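Progress report, August: trial of the Moges picking kit
To: Femke Koster, Preltport
From: Teodoro Padilla

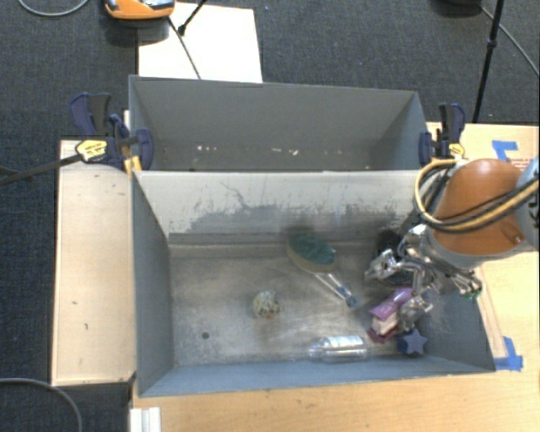 The trial of the kit is now in its second month, and I can report that we are a little ahead of the plan. Until the end of August we made 2575 pick attempts with mixed household goods. The plan asked for 2000. Of these, 322 were failed picks, mostly with soft packages and clear plastic.

The supplier, Grinport, has answered our two questions about the finger calibration. Their new software was installed on a Saturday and the restart takes now about 11 minutes, which is still too long for us. I have asked for a shorter procedure.

The rental contract with Ralterent stays the same. I did not yet receive the price for spare fingers, so this line in the budget is open. Please let me know if you want to keep the clear plastic items in the next test list.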